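ドレスタード社の工場見学会に行ってきました

1月、ドルークサイドにあるドレスタード社の工場の見学会に参加しました。私はアイルランドから来て、日本語はまだ勉強中です。変な書き方があったら、すみません。

受付は午前10時でした。参加者は4人の班に分かれて、私の班の案内は包装担当のヘイズさんでした。工場では台所用の小さい容器を作って、箱に入れて出荷しています。一日に2,000個以上を出荷するそうです。思ったより静かな建物で、説明の声もよく聞こえました。

はじめに倉庫を見ました。棚の番号の付け方が面白かったです。よく出る商品は入口に近い棚に置き、季節の商品は奥に置きます。私も前に倉庫で働いたことがありますが、そのときは番号が古い順で、毎日たくさん歩きました。

次は搬送ラインです。ベルトは濃い緑色で、表面はなめらかですが、近くで見ると細かい傷があります。両側に銀色のアルミのレールが付いています。ベルトの向こうの床には、水色のプラスチックの箱が二つ並べて置いてありました。ヘイズさんの話では、ベルトの掃除は毎日、仕事の終わりにするそうです。乾いた布で拭いてから、レールのすき間も見ます。

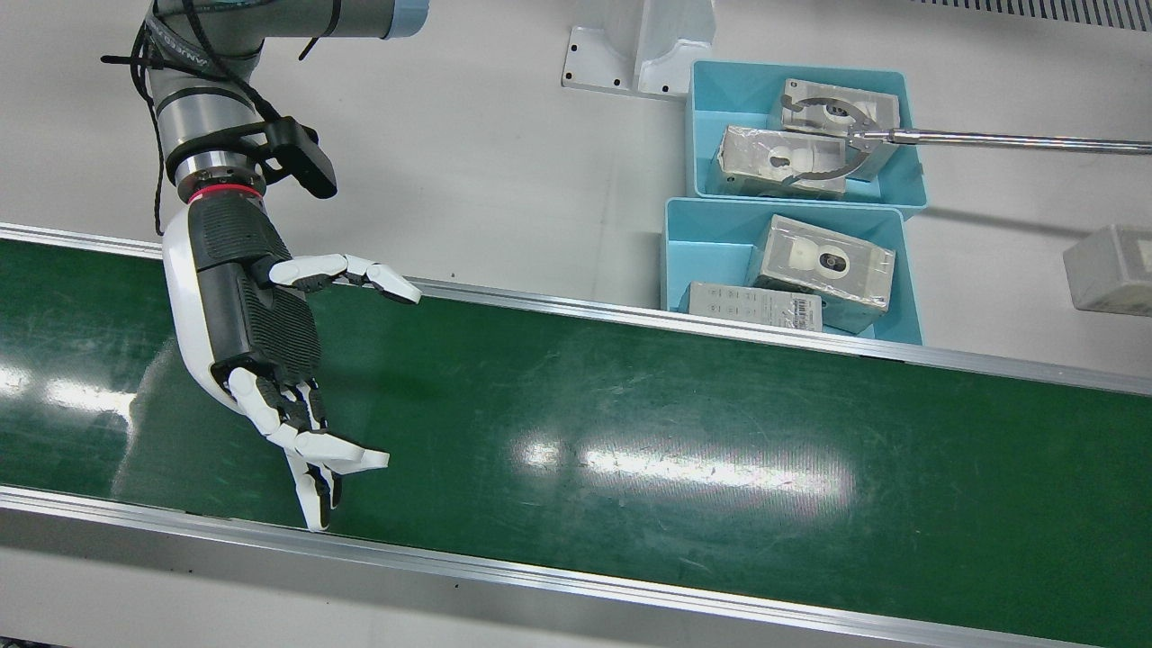 包装の体験

午後は包装を体験しました。容器を紙で包んで、段ボール箱に入れます。簡単に見えましたが、角の紙を折るのが難しくて、私の箱はふたが少し浮いてしまいました。ヘイズさんに「紙は短めに切ってください」と教えてもらい、二つ目はきれいに閉まりました。

お土産と行き方

売店では「ウネル」という名前のふた付き容器を500円で買いました。今は家で紅茶の葉を入れています。工場は駅からバスで行けますが、昼のバスは少ないので、帰りの時刻を先に調べたほうがいいです。靴はかかとのあるものが必要で、サンダルでは入れません。

シネイド・ニ・ヴルフー（Sinéad Ní Mhurchú）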